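2022년 11월 18일 게시 | 분류: 음악, 공연 소식, 지역 밴드, 음반 | 댓글 0개

가르킬렌, 새 음반 '사와디 겨울' 발매 앞두고 게무시아에서 공연

4인조 포크 밴드 가르킬렌(Garkilen)이 12월에 두 번째 정규 음반을 발표합니다. 음반 제목은 '사와디 겨울'이고, 발매를 기념하는 공연은 강변에 있는 작은 공연장 게무시아(Gemusia)에서 열립니다. 공연은 저녁 8시에 시작하고 문은 그보다 한 시간 먼저 엽니다.

가르킬렌을 아직 모르는 독자를 위하여 조금 설명하겠습니다. 이 밴드는 라트비아에서 온 가수 라이네 케닌슈(Laine Ķēniņš)와 리투아니아 출신의 아코디언 연주자 비루테 나비츠카스(Birutė Navickas)가 같은 한국어 학원에서 만나 시작하였습니다. 처음에는 두 사람이 고향의 노래를 부르는 모임이었습니다. 그 후에 콘트라베이스를 치는 보리스 티히(Boris Tichý)가 들어왔고, 마지막으로 에스토니아의 현악기 칸넬을 연주하는 헬유 라우드세프(Helju Raudsepp)가 함께하게 되었습니다. 네 사람은 모두 낮에 다른 직업이 있습니다. 그래서 연습은 대부분 밤에 합니다.

첫 음반은 여섯 곡이 들어 있는 짧은 음반이었는데, 이것을 밴드는 지금도 정규 음반이라고 부릅니다. 저도 그렇게 부르겠습니다. 이번 음반에는 여덟 곡이 있습니다. 그중에서 세 곡은 발트 지방의 민요를 새로 편곡한 것이고, 나머지 다섯 곡은 케닌슈가 가사를 쓰고 네 사람이 같이 곡을 만들었습니다. 가사는 라트비아어와 한국어를 섞어서 썼습니다. 한 노래 안에서 언어가 두 번 바뀌는 곡도 있습니다.

"저는 한국어로 가사를 쓰면 문장이 짧아집니다." 케닌슈는 연습 쉬는 시간에 이렇게 말하였습니다. "어려운 단어를 모르니까 쉬운 단어를 오래 생각합니다. 라트비아어로 쓸 때는 그렇게 안 합니다. 그래서 두 언어의 부분이 다른 사람이 쓴 것처럼 들릴 수 있는데, 저는 그것이 좋습니다."

음반 제목의 '사와디'는 태국어 인사말입니다. 발트 음악을 하는 밴드가 왜 이런 제목을 골랐는지 물어보았더니 나비츠카스가 대답해 주었습니다. 밴드는 지난겨울에 타위삭(Thaweesak)이라는 이름의 태국 식당 2층에서 자주 연주하였습니다. 식당 주인은 네 사람이 들어올 때마다 사와디라고 인사하였고, 연주가 끝난 다음에는 늘 국수를 주었습니다. 그 식당에서 처음 연주한 곡이 이번 음반의 첫 번째 곡이 되었습니다. 제목은 '2층의 난로'입니다. 아코디언이 낮은 음을 길게 끌고, 그 위에 칸넬이 천천히 들어옵니다. 저는 음반 전체에서 이 곡을 제일 여러 번 들었습니다.

녹음은 수스타리(Sustari) 스튜디오에서 하였습니다. 프로듀서는 스웨덴 사람 구드룬 그란스트룀(Gudrun Granström)입니다. 그란스트룀은 네 명이 한 방에서 동시에 연주하는 방식을 원하였고, 나중에 소리를 더하는 일은 거의 하지 않았다고 합니다. 네 번째 곡 '역 앞에서'를 잘 들으면 티히가 다음 박자를 세는 목소리가 조금 들립니다. 그란스트룀은 이 소리를 지우자고 하였으나 티히가 반대하였습니다. 다섯 번째 곡에서는 의자가 움직이는 소리도 납니다. 이것은 의견이 나뉘지 않고 그냥 남았습니다.

민요 세 곡 중에서는 자장가가 좋습니다. 라우드세프의 할머니가 부르던 노래라고 하는데, 할머니가 가사의 뒷부분을 잊어버려서 앞부분만 두 번 반복합니다. 라우드세프는 도서관에서 원래의 가사를 찾을 수 있었을 것입니다. 그러나 찾지 않았고, 할머니가 부른 대로 녹음하였습니다. 칸넬 하나와 목소리 하나만 있는 곡이며 길이는 2분이 조금 넘습니다.

마지막 곡 '열쇠는 이웃집에'는 보통 공연에서도 마지막에 연주합니다. 케닌슈가 한국에서 처음 살았던 집의 이야기이고, 후렴은 관객이 따라 부르기 쉽습니다. 지난 공연에 왔던 분들은 아마 기억하실 것입니다. 음반에서는 공연 때보다 조금 느리게 연주하였는데, 저는 공연에서 듣는 빠르기가 더 마음에 듭니다. 이것은 제 개인의 의견입니다.

음반의 제작비 일부는 온라인 모금으로 마련하였습니다. 모두 3,483유로가 모였고, 밴드는 이 돈을 녹음실 사용료와 레코드판을 찍는 비용에 썼습니다. 모금에 참여한 사람들의 이름은 속지에 적혀 있습니다. 유럽에 있는 친구와 가족이 많이 참여해서 유로로 모금하였다고 나비츠카스가 설명하였습니다. 음반은 레코드판과 디지털 음원으로 나옵니다. 시디는 만들지 않습니다. 레코드판은 앞면과 뒷면에 네 곡씩 들어가며, 뒷면은 자장가로 시작합니다. 공연장에서 먼저 팔고, 남은 수량은 그다음 주부터 밴드가 직접 우편으로 보냅니다. 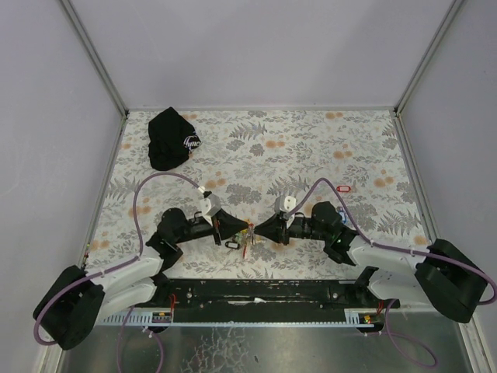 회색 잎과 옅은 주황색 꽃무늬 바탕 위의 열쇠와 색색의 열쇠 꼬리표.

게무시아 공연에서는 새 음반의 여덟 곡을 순서대로 모두 연주합니다. 그다음에 잠깐 쉬고, 후반에는 첫 음반의 노래와 춤곡을 연주할 예정입니다. 춤곡 시간에는 앞쪽의 의자를 치웁니다. 춤을 추고 싶은 분은 편한 신발을 신고 오시면 됩니다. 나비츠카스가 무대에서 폴카의 기본 걸음을 가르쳐 준다고 합니다. 앉아서 듣고 싶은 분을 위해 벽 쪽의 의자는 그대로 둡니다.

그란스트룀도 이날 무대에 나와서 두 곡에서 바이올린을 연주합니다. 프로듀서로 더 알려져 있지만 원래 바이올린을 공부한 사람입니다. 어느 곡에서 연주하는지는 아직 정하지 않았다고 들었습니다.

입장권은 게무시아의 매표소와 밴드의 홈페이지에서 살 수 있습니다. 당일에 입구에서도 살 수 있으나, 지난봄의 공연은 표가 먼저 다 팔렸으므로 미리 사는 것이 안전합니다. 초등학생까지는 보호자와 같이 오면 무료입니다. 자리는 정해져 있지 않고 들어오는 순서대로 앉습니다. 공연장 앞에는 주차할 곳이 적어서 버스를 이용하는 편이 좋습니다. 음료는 안에서 팔고, 음식은 팔지 않습니다.

가르킬렌은 이 공연이 끝난 후에 겨울 동안 쉬고, 봄에 다시 타위삭 식당 2층에서 작은 연주를 시작할 계획입니다. 날짜가 나오면 이 페이지에 다시 쓰겠습니다.

태그: 가르킬렌, 게무시아, 구드룬 그란스트룀, 라이네 케닌슈, 발트 민요, 사와디 겨울, 수스타리, 칸넬, 포크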